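April 15, 2021

Long day at the Astodden workshop, writing this on the bus so excuse the scrawl. Shiuli already there when I got in, kettle on, no biscuits. Wrist camera is finally talking to the laptop. Took 6 goes and a new cable.

Green mats down, crockery out. Stills off the wrist cams, all still sideways, must fix the rotation:

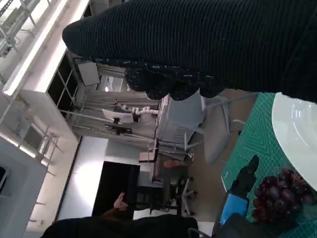
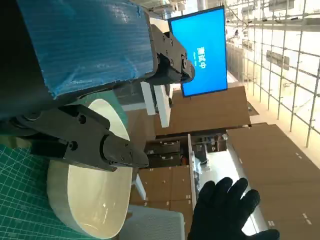
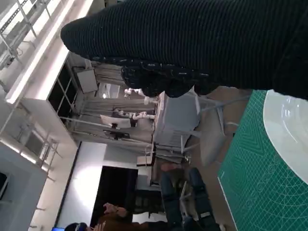

Anyway. The gripper code. Illia Karpenko rang at lunch and says my closing speed is daft, drop it from 190 to 100 and see. Did that. Much calmer. Still a nasty little jerk at the end of the travel, which I think is the mount flexing and Shiuli thinks is my wiring. We'll see who's right. (Me.)

Need to print the bracket again, thicker this time. The one from March was rubbish, went along the layer line like a biscuit. Illia has a roll of the good stuff over in Gevthorpe, might go and beg.

Also the log files. Nearly filled the disk again and I never labelled teh last lot. Spent an hour renaming things. Boring boring boring. Proper folder names from now on, I mean it.

Shiuli wants to try softer fingertips next. Fine by me but not untill the jerk is sorted, one thing at a time.

To get: M3 bolts, cable ties, longer USB lead, milk. Ring Stosberg about the power supply, they promised a call back and didn't.

Back hurts. Bed.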